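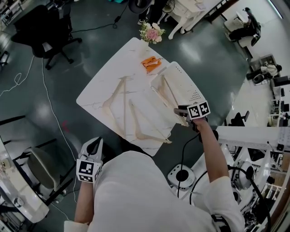
Filed under: Listening Notes, Albums, Side Two

October 13, 2018

Side two deserves better from all of us

I have been playing the same half of the same record since the leaves started coming down, and I need to talk about it before I wear a hole in it. The record is Âu, by Kamura, and the half is side two. Six songs, and I love every single one of them, including the one with the coughing at the start (I've decided the coughing is part of the song and I would miss it if they cleaned it up).

If you've been getting this newsletter for a while you'll remember that back in the spring I wrote a few lines about Âu and called it "pleasant." Pleasant! I had only listened on my phone while doing other things, and I had the whole album in one long string the way the app gives it to you. By the time the second half came along I was usually at the grocery store. So I knew the opening songs very well, I could have sung you the first three with all the backing parts, and the rest was a sort of nice blur. Then I picked up the vinyl at Dello, put it on the wrong way around without noticing, and sat there wondering what on earth I was hearing.

Side two opens with just an organ and a drum played very softly, with brushes I think, and it takes its time. No singing for so long that I got up to check the label. Then the voice comes in low and close, as if it's across the kitchen table from you, and the bass doesn't show up until the second verse. When it does show up, oh boy. I made everyone who came by the house that week sit down for that bass entrance. One of them said, "That's it?" and I played it again, louder, and got a small nod.

The second song is the short one and the third is the one with the coughing. It's a waltz, sort of, except they keep dropping a beat at the end of the chorus so you trip every time you think you've got it. I've tried to clap along and I can't do it. The fourth is the loudest thing on the whole album and I understand why some people don't care for it. I didn't either for a few days. Now I turn it up, and I especially love the place near the end where the guitar goes out of tune and they just leave it in.

Then comes the slow one. I don't want to say too much about the slow one. Play it after dark with the dishes done. The last song picks up the organ from the opening and brings it back a little faster and in a brighter key, with a whole bunch of people singing in the background who sound like they were pulled in off the street, and it fades out while they're still going. I always wish the fade was longer.

All this got me thinking about second sides in general. When people talk about a favorite album they mostly mean the front of it. The singles are there, the big opening number is there, and I'm sure plenty of care goes into that. But the back half is where a band puts the odd stuff, the long stuff, the song that only the drummer wanted. I went through my own shelf last weekend and started pulling out records I thought I knew and playing only the backs, and I had such a good time! I found a country record my aunt gave me years ago that has a pretty steel guitar piece hiding right near the label. I found a soul album where side two is better than side one from start to finish, and I've owned it since college. I also found one that was just as dull as I remembered, so it doesn't work every time.

Which brings me to my plan. Starting this month I'm going to play one side two a week for a year, 52 of them, and write a few lines on each down at the bottom of this newsletter, where you can skip them if you like. The rules are loose. It has to be a record I already own or one that somebody lends me. I have to play it all the way through in one sitting with no phone. Greatest hits collections don't count, and neither do live albums (I know, I know, some of you are going to write in about the live albums). If an album only ever came out on CD or online, I'll just start at the middle song and hope I've guessed right.

I'd love it if you played along. You don't need a turntable. Find the track list, see where the flip would have been, and press play from there. Then write and tell me what you heard. I'm most interested in the albums you've had forever and think you're done with. Suggestions are welcome too, particularly jazz, where my shelf is thin, and anything with a good organ on it, for reasons that should be clear by now.

If you're near Velladwood, the folks at Dello still had 2 copies of Âu in the new bin when I was in on my last visit, and they let you listen at the counter if it isn't busy. Ask to hear the back. The pressing is nice and quiet, the sleeve is thick, and the words are printed on the inner sleeve in a tiny brown type that I have to hold under the lamp. I had been hearing one line in the waltz completely wrong, by the way. I thought it was "leave the heater to your sister" and it's "leave the letter to the winter." I like mine better and I'm going to go on singing it.

Kamura are playing in Velladwood later in October, and I hope they do at least part of side two, though from what I've heard the set leans on the singles. If they play the slow one I may need a minute to myself by the coat rack. I'll report back either way, along with the first of my weekly entries. The record for that one is already leaning against the stereo, a folk album with a water stain across the corner that I bought mostly for the cover, and I couldn't name you one song on the back of it.

Contact us | Unsubscribe | © 2018 Listening Notes. All rights reserved. | Back to top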